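March
By the Grendix desk

Your firm does not need a values wall

Every finance firm I've worked with has one. Big letters in reception. Integrity, usually. Then something about people. Clients walk past it on the way to the loo and I doubt one in 200 could tell you what it said.

I've spent 19 years in and around advisory firms, most of it in pricing and fees, so I'll admit the bias now. I think how a firm charges says more about it than anything HR will ever print. Hourly billing especially. You can write "we put the client first" in any font you like, but if your juniors get a telling off for finishing a job early, they know what comes first. So do the clients, eventually.

Take a small thing. A client rings with a question that takes four minutes to answer. At one firm it goes on the clock as a quarter of an hour. At another the adviser just answers it. Same question, same answer. The second client rings again next month, before signing something daft, and the first one doesn't ring at all. They sign it. Then there's a much bigger bill in the autumn and everyone is cross.
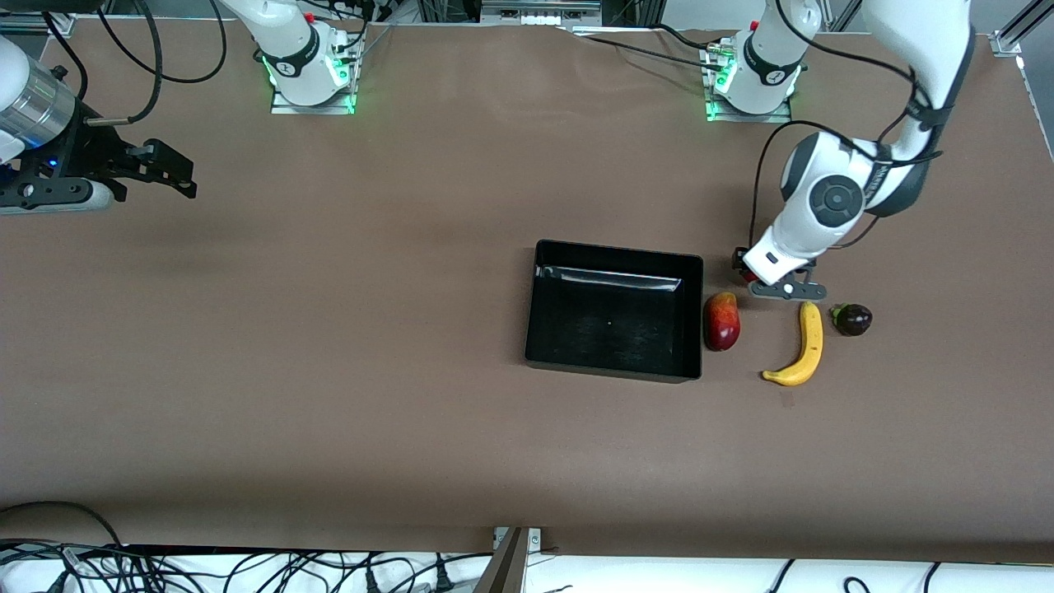

A two-armed robot at a table, with a banana and a mango.

When we moved Grendix to fixed monthly fees I was told we'd be eaten alive. Clients would ring all day. Some did, for a bit. Mostly they rang when they were worried, which is when an adviser is worth paying. The Bruvancombe office had the worst of it and even they settled down by the second quarter.

What did hurt was the awkward middle. Clients who had grown and whose fee hadn't. We were slow to put those right because asking for more money is horrible, and I'd sooner redo a cash flow forecast from scratch. If you go this route, put a review date in the letter from teh start. An actual month. Ours said "periodically" and periodically meant never.

The usual objection is that fixed fees reward cutting corners. Fair. They can. But hourly rewards padding them out, and padding is harder to spot. A rushed set of management accounts has holes in it and somebody will find the holes. A slow set looks lovely - and costs £593 more than it should of.

Brumard, who we share a few clients with, still bill by the hour and do it decently. Short invoices, plain words, no six-minute entries for reading an email. So I'm not saying it can't be done. I'm saying they have to fight their own timesheet every week to do it, and most firms won't.

Anyway. If there's budget set aside for the lettering in reception, I'd spend it on getting someone to read last year's invoices. All of them, start to finish, as if they were paying. It's a grim afternoon. Take biscuits.

Contact us | © Grendix | Back to top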